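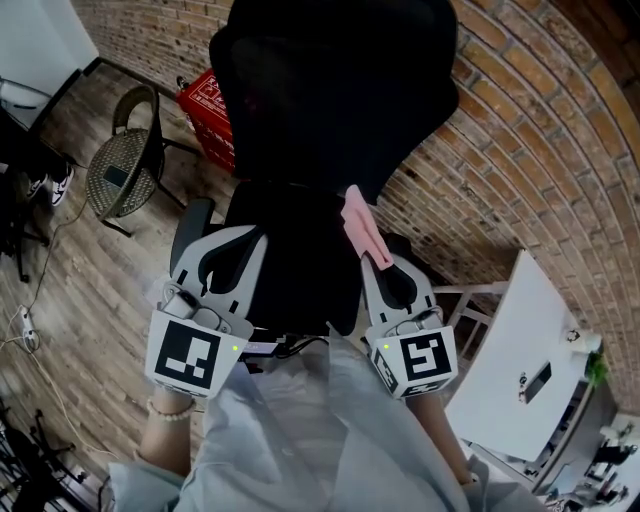
Nandthorpe firm pays people to tidy up, slowly, twice

Dec 5, 2024

A company in Nandthorpe has spent most of the year paying adults to wipe down furniture, and says it could do with a good deal more of it.

Stinirach, which moved into the old brick works offices in March, is gathering examples of ordinary housework for a learning system called Osska. The idea is that Osska will watch enough people pick up cloths, wipe chairs and put things away to be able to drive a robot through the same jobs. So far it has been shown 662 recordings. The company's view is that this is a start.

Nobody involved uses their hands in the usual sense. Each collector holds a pair of grey plastic grippers, one left and one right, with two curved fingers apiece and black padding where the fingers meet. Below the fingers sits a white cube printed with chunky black squares, which lets the software work out where each gripper was and which way it was pointing. A cloth that anyone could snatch up in a moment has to be pinched between the fingertips and coaxed along.

The office chair has proved a favourite. Collectors work a pink cloth over the black seat and up to the place where it meets the mesh back, a spot that Eyerusalem Mamo, who runs the sessions, describes as "where biscuits go to retire". It is also where the grippers are most likely to lose hold of things.

"People come in thinking they know how to wipe a chair," she said. "Then they do it with two plastic fingers and go rather quiet."

Sessions last 80 minutes with a break in the middle, and most collectors manage 15 usable recordings in that time. A recording is thrown out if the collector stops to scratch their nose, or if one of the cubes is hidden for too long. Dropping the cloth is allowed, provided it is picked up again with the grippers and without comment. The rule about comment was added in the second week.

Every job is done at least twice, with something changed in between. The chair may be turned, the cloth may start on the table, or the collector may be asked to lead with the other hand. Left-handers are in demand and are said to be aware of it.

Stinirach has resisted the urge to build a spotless test kitchen. The work goes on in a room with a plank floor, a curved brick wall and a fair amount of office life left where it was, cables included. Mamo said an early set of recordings was made in a bare white room and produced a system that was very good at bare white rooms.

"Homes have phones left on chairs," she said. "Osska may as well find out now."

The money comes from Chamoun, a cleaning contractor that looks after offices and student halls along the coast and has trouble filling its evening shifts. Carla Fakhoury, its operations manager, visited last month and took a turn with the grippers. She wiped one armrest to her satisfaction and asked how long it had taken. She has asked that her recording be kept in.

Fakhoury said Chamoun had no plans to replace its cleaners, and that anyone who had watched the present robot fold a cloth would not lose sleep over it. What she wants is a machine that can do the dull, repeated wiping in meeting rooms while staff get on with the stairs, which no robot she has been shown will go near.

The robot itself is kept in the next room. At its last outing, Osska was given a chair, a cloth and as much time as it liked. It picked up the cloth at the second attempt, wiped the front of the seat with great care, and then wiped the air just beside it for rather longer. Mamo puts this down to a shortage of examples in which the chair has been moved, and those are now being gathered.

Collectors are paid by the session, not by the recording, after a trial of the other method led to some very brisk wiping – none of it much use to a system that was supposed to be learning thoroughness. Most stay for several weeks. One told the Nandthorpe office that the work was calming once you stopped trying to be quick, and that his own flat was no cleaner than before.

Stinirach is looking for 2 more collectors to start after the new year. No experience of robots is needed. Applicants should be comfortable on their feet, patient with cloth, and willing to do the underside of the armrests, which Osska has yet to notice.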